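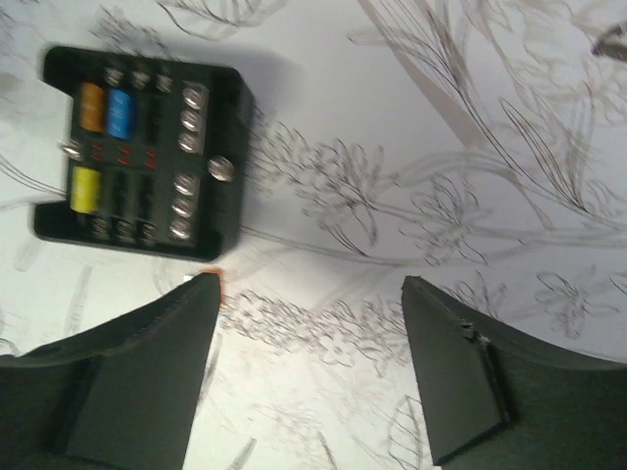 ブレードヒューズの色は、何を見分けるためのものですか?

定格電流(アンペア数)です。一般的な標準サイズの色分けでは、オレンジが5A、青が15A、黄が20Aとなります。ただし色は目安ですので、差し込む前に必ずヒューズ頭部の数字を読んでください。

4. ヒューズの取り付けと配線

いよいよヒューズボックスに回路を入れていく章です!配線作業の中でもいちばん楽しいところだと思います。1本つながるごとに照明やポンプが仲間に加わっていくので、どうぞあわてずに、お茶でも用意して取りかかってください。

4.1 作業の前に

注意:バッテリーのマイナス端子を外してから始めてください。ソーラー充電器や外部電源をつないでいる場合は、そちらも切り離します。

用意するもの
・プラスドライバー(端子ねじに合うもの)
・圧着工具と丸形端子
・ヒューズ抜き
・テスター
・回路表を書く紙と鉛筆

4.2 回路表を作る

1. 使いたい機器を全部書き出します。あとで足したくなりそうなものも、遠慮なく書いておきましょう。
2. 機器ごとに消費電力を調べ、12で割って電流を出します(12V系の場合)。
3. 電線の太さを決め、その電線の許容電流を超えないヒューズを選びます。
4. どの位置にどの機器をつなぐか、表に記入します。

注:ヒューズが守るのは電線です。機器が動かないからといって、定格の大きいヒューズに替えないでください。

4.3 電線をつなぐ

5. 電線を必要な長さに切ります。ボックスの手前でゆるい輪が作れるくらい、300 mmほどと言わず、きっちり300 mmの余裕を足しておくと、後日の手直しがぐっと楽になります。
6. 被覆をむき、丸形端子を圧着します。軽く引っぱって抜けないことを確かめます。
7. 端子ねじをゆるめ、丸形端子を入れて締めます。1つのねじに重ねる端子は2枚までです。
8. 主電源の線は最後につなぎます。バッテリー側には、バッテリーのすぐ近くに主ヒューズを入れてください。

注意:ねじの締めすぎは樹脂の割れにつながります。手回しのドライバーで、しっかり止まったと感じるところまでにしてください。電動ドライバーは使いません。

4.4 ヒューズを差し込む

9. 回路表を見ながら、使う位置にだけヒューズを差します。使わない位置は空のままでかまいません。
10. ヒューズをまっすぐ押し込みます。斜めに入ると接触が悪くなり、発熱の原因になります。
11. バッテリーのマイナス端子を戻し、機器を1台ずつ入れて動作を確かめます。

さあ、最初の照明がつく瞬間です!試運転を手伝ってくれたネレ・ケトラー(Nele Kettler)さんは、読書灯1つで歓声を上げていました。気持ちはよくわかります。

4.5 表示灯について

ヒューズ切れ表示灯の付いた製品では、ヒューズが切れた回路の灯りが点灯する方式が多く見られます。動作は製品によって違いますので、お使いのボックスの仕様を確認してください。灯りだけで判断せず、テスターで導通を測ると確実です。

12. 切れたヒューズを抜く前に、その回路の機器のスイッチを切ります。
13. 電線のこすれや端子のゆるみを調べ、原因を直します。
14. 同じ定格の新しいヒューズに交換します。

注:交換してもすぐ切れるときは、それ以上差し替えずに配線を点検してください。

回路表は、ふたの裏か工具箱に1部入れておきましょう。増設のたびに書き足していくと、自分だけの配線図に育っていきます。

Stougaard 12V配線ガイド 編集:Ute Diekmann | お問い合わせ | © Stougaard | ページの先頭へ戻る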